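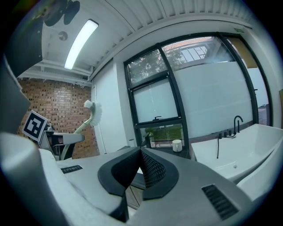 Do we buy the second gripper set now or wait for the new budget?
Wait on the second set, buy spare pads and one more bracket now. Pads are what we run out of.

Longer version since a few of you asked off list. We have 3,000 for equipment until the end of May. Prestari's quote for a full hand-held unit plus the arm-side jaws came in at 2,943. So yes it fits, and leaves us nothing for shipping, tags, or the next thing that breaks. I don't like it.

What I'd do:

- pads, two pairs, one smooth one mesh. Londville stocks both
- one tag bracket, printed tags we can do ourselves
- a long-handled scrub brush for each site. Cheap. The bathroom tasks need the same brush everywhere or the runs don't compare
- nothing else til June

Bathroom work is the priority in the plan, tub first, then sink. Freestanding tub is the harder one, you have to reach over the rim and the faucet gets in the way. Need to know if the arm we're pricing from Hartley can even reach the far side before anyone signs for it. Their sheet gives reach to the flange, not to the jaw tips. Someone please ask.

> On the Pundska list, earlier, it was written:
> Lead time on the full unit is 30 days, so if we
> want it for the summer runs we have to order this
> month. Also can we please put the mount in the same
> order, last time it came seperately and we paid
> freight twice. And is the warranty 12 months or 14?
> The quote says one thing and the terms say another.

Lead time, fair point. But 30 days from a June order is still July and the tub runs don't start before that. Mount in same order, agreed, will add the line. Warranty is 14 months, I called, they are fixing the terms page. Get it in writting before we pay tho.

Objections by 4 pm tomorrow, then I send the small order.

Print this message | E-mail this message
Last updated: May
Contact the list owner | Copyright Pundska list and its posters | Back to top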